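Section 4: Oiling and Resting Your Sesgate Maple Board

Welcome back! By now your board has been unwrapped and wiped down, and it's ready for its first coat of oil. Please don't hurry this part (we know it's tempting), as a slow first oiling will save you a good deal of fussing later on.

1. Wash your hands and lay out an old towel or some newspaper.

2. Run the 200 grit pad from the Plarkcombe care kit lightly over the top, always going with the grain. You're only after a smooth feel, so let the pad do the work.

3. Brush off the dust with a dry cloth, and don't forget the edges.

4. Pour a small puddle of oil in the middle and spread it outward with a fresh cloth until the wood looks evenly damp.

5. Wait 60 minutes, then wipe away whatever is still sitting on top.

6. Turn the board over and do the other side the same way.

Note: Very dry homes may call for 2 coats the first time, especially if you're starting in December with the heat running.

Caution: Oily cloths can catch fire on their own. Spread them flat outdoors to dry before you throw them out, and never leave them in a heap.
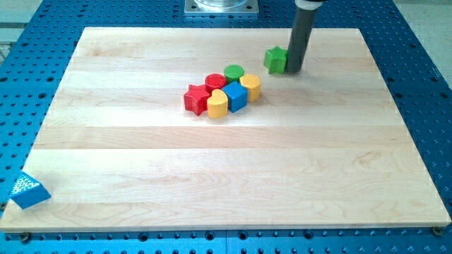 Fig. 4. Maple board, top side, with shape blocks.

7. Stand the board on its edge overnight so air can reach both faces.

Never put the board in the dishwasher or leave it soaking in the sink. For stains and scratches, go on to Section 5.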